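Winotgate Set-Up Guide, Section 4: Recording Examples
Reading time: 2 minutes

1. Fix both arm bases to the floor plates and tighten all bolts.
2. Start the Flevix recorder. Check that the head and wrist views are live.
3. Hold the arm still for 3 seconds, then begin the task.
4. Record 5 examples per task. Change the start position of the gripper each time.
5. Mark failed attempts as "failed". Do not delete them.

Caution: Keep cables clear of the gripper fingers.

Note: Clear panels and pale walls can upset the exposure setting. Lock exposure before step 3.

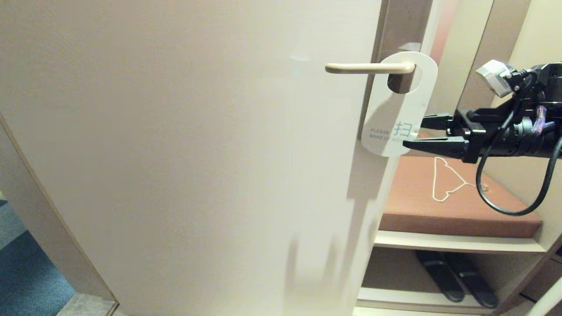
Door hanger task.

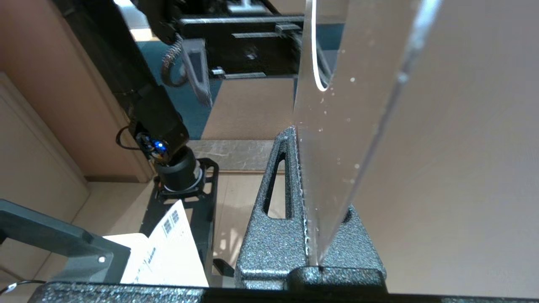 Brirkelmont Data Collection Team

Related
Section 3: Mounting the Arms
Section 5: Checking Recordings

© Winotgate | Contact | Back to top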